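4.3 Setting Up a Show for Studio Performances

This section covers entering a one-act or solo play in the Dakska box office and cue system. Complete section 4.2 (Venue Profile) first.

1. Log in as House Manager and open Productions > New.

2. Enter the title exactly as it should print on tickets. The field holds 50 characters, spaces included. Longer titles are cut at the last full word.

3. Enter the writer, director and cast. Names appear in the program in the order entered. To change the order later, use Edit Billing.

4. Under Venue, select Wincombe Studio. Seating loads as general admission. For numbered seats, choose the Berkach layout before you save.

Caution: Changing the layout after tickets are on sale cancels all held seats. Paid seats are kept but lose their row letters.

5. Set the running time and mark whether there is an intermission. A show with no intermission must have a latecomer rule. The default admits latecomers for 11 minutes after curtain.

6. Assign a cue sheet. Sound and light cues are numbered separately — cue 5 in one list has no link to cue 5 in the other. To fire both together, tie them with the Join command.

7. Save. The system issues a four-digit show code, such as 2239. Write it on the prompt book cover.

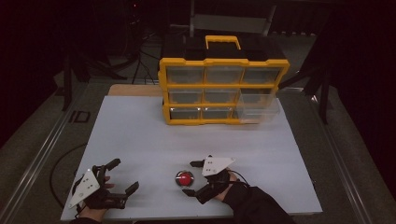
8. At the stage manager's desk, enter the show code and press Load. The desk lists each cue with its line from the script. Check the first and last cues against the prompt book.

Note: If the desk displays error 3527, the cue sheet is open on another station. Close it there and press Load again.

9. Run a dry cue-to-cue with the house closed. Set the show status to Rehearsal so that no ticket scans are logged.

10. Set the status to Live when the house opens. Cue edits are locked until the final blackout is confirmed.

For touring shows with a Langat cue file, see section 4.5.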